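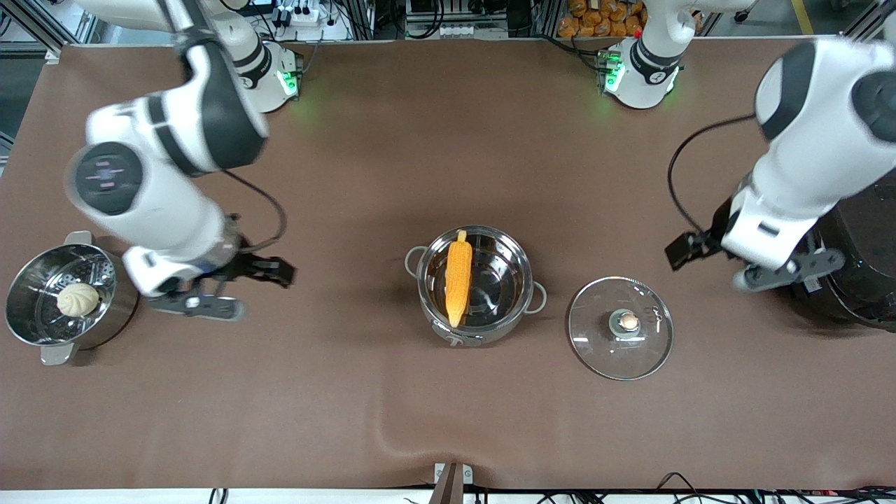
One bun in the steamer, one ear of corn in the pot, glass lid set aside.

Clidetville Kitchen Notes
Home Recipes Gear FAQ Contact
4 min read

Steaming and boiling: your questions

Do I really need a steamer insert?
For buns, I'd say yes. I have read all the tricks with foil balls and upturned bowls, and tried most of them, and the bun usually ends up with a soggy bottom. For corn, no. A plain deep pot is fine.

Does corn taste better steamed than boiled?
People swear it does. Muthu Rao and I tried both one Thursday in July and neither of us could pick the steamed one with our eyes shut. Boil it if that's the pot you have clean.

How long for one ear?
I give it 4 minutes once the water is boiling. Recipes that ask for 20 are cooking something else, or very old corn.

Does the ear have to lie flat?
It should be under the water as far as you can manage. If the tip leans up on the rim, snap the ear in half or turn it partway through.

Is a glass lid worth paying extra for?
Not much extra. It fogs up as soon as the steam gets going, so the view you paid for is gone. I do like being able to check for a boil early on without lifting it.

My buns collapse. Is it the lid?
Maybe. Leandro Ojeda blames lifting it too fast at the end, and he makes more buns than I do. I suspect overproofed dough more often. Turn off the heat, wait a couple of minutes, then open it slowly - if they still sink, look at the dough.

Do I need to line the steamer?
Yes, with a square of parchment under each bun. I don't believe anyone who says theirs never stick to bare steel.

Should I salt the corn water?
I stopped and noticed no difference. Salt it on the plate.

Can I steam a single bun, or is that a waste?
Go ahead. It takes the same time as a full batch and you can use less water, as long as the pot doesn't boil dry.

Back to top Previous Next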